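About Reketine

By Rainer Haberkorn
September

Reketine collects examples of household work for companies and labs that train robots. We started in the Sauerland with two people and one rented floor. There are 14 of us now, on the same floor and the one above it.

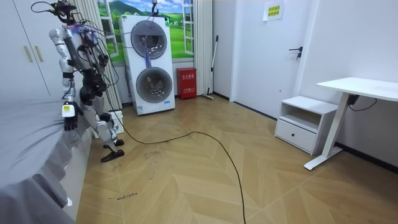

Our customers build the learning systems. We supply what those systems learn from, which is recordings of ordinary jobs done from beginning to end: making a bed, loading a washer, opening a drawer and putting something away in it. Each recording is called an episode. An episode holds the video, the joint positions and a short written label saying what was being done.

Most of our episodes are made by an operator steering the robot. New operators train for 20 working days before anything they record goes to a customer. They begin with reaching and grasping and move on to cloth, which takes the longest to learn. An operator works in short sessions and changes tasks often, so the movements don't get stiff and repetitive.

How a project runs

A customer sends us a task list and the rules for what counts as done. We write a one-page instruction for each task and try it out. If two operators read the instruction differently, we rewrite it. Then recording starts.

Between episodes we change the setup. Objects go to new starting positions, bedding is swapped, doors are left open or shut. A full project is usually 3000 episodes, though we have done smaller ones for university groups.

Every episode is watched by a second person before delivery. Failed attempts are kept and marked as failed. Several customers ask for them, and we stopped deleting them in our first year.

Our software

Labeling is done in Brodia, a program we wrote ourselves after trying to manage with spreadsheets. It shows all camera views on one timeline and lets the reviewer split an episode into steps. Customers can get a read-only login to follow their project as it goes.

Hotby is our smaller service, for teams that already have recordings and only need them checked and labeled. Almost all of that work is done by the review team upstairs.

Working with us

We hire operators and reviewers throughout the year. No engineering background is needed. Steady hands and patience with small jobs matter more, and our current operators include a former tailor and two people from hotel housekeeping.

Customers are welcome to visit while their project is being recorded. Recording starts at 8 a.m., and mornings are the best time to come.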